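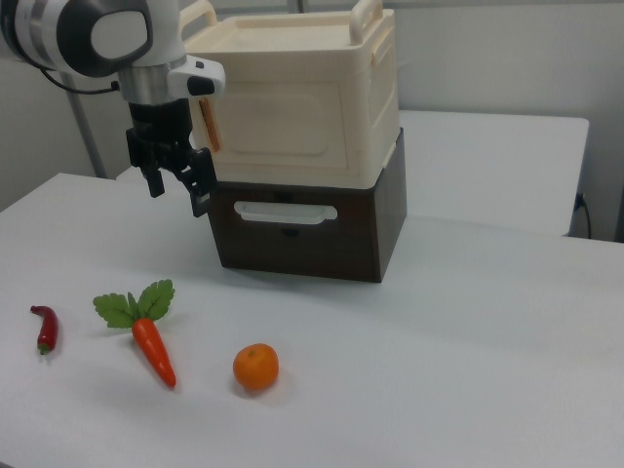 About Us

Makard runs a small test bench service for companies that want to know how a robot arm behaves before it goes onto a floor with people around it. We work out of two rooms in Kenovgate. Clients send us a task and we set it up on a table, run it, and write down what happened against a fixed set of rules.

Most of the work is picking and placing. A typical setup has an arm with a gripper and a camera near the wrist, a couple of storage boxes, and a few light objects such as toy fruit and vegetables. We use toy food because it comes in awkward shapes and can be bought again in the same form when a piece wears out.

How we work

Our house rules started as a single sheet taped to a door. They are now 17 rules in a binder, and every person who works at a bench reads them before their first shift and again each January. The ones clients ask about most are these:

Nobody reaches into the work area while the arm has power to its motors. Pausing the program does not count as removing power.

Speed is set to the lowest value in the test plan for the first 12 runs of any new task. It goes up only when the person running the bench and a second person have both signed the log.

The stop button is placed where the operator can hit it without leaning over the table. It is pressed once at the start of each shift to check that it works.

Cables are checked by hand along their full length before a session. A loop of cable that can catch on a box or a table edge gets tied back or rerouted.

Objects go back to marked starting points between runs. If one is put down in the wrong place, the run is thrown out, even when the arm did well.

Failed runs are kept in the report. We don't average them away.

What a report looks like

A standard report covers 96 runs of one task. It lists each run with its result, any stop, and any change made to the setup. Clients get the full log along with the summary. Our longest job so far was for Grevard, a packaging firm, and came to 2393 runs.

We do not certify equipment. A client who needs a formal certificate has to go to an approved body, and our logs can be handed over as part of that file. We also don't sell robots or take a fee from those who do.

The Rácz bench

Our second room is named after Rácz, the workshop that had the building before us. Its old drill stand is still bolted to the floor by the door. The room is booked by the week, and the same 17 rules apply to clients who bring their own staff.

Page last updated March 30, 2019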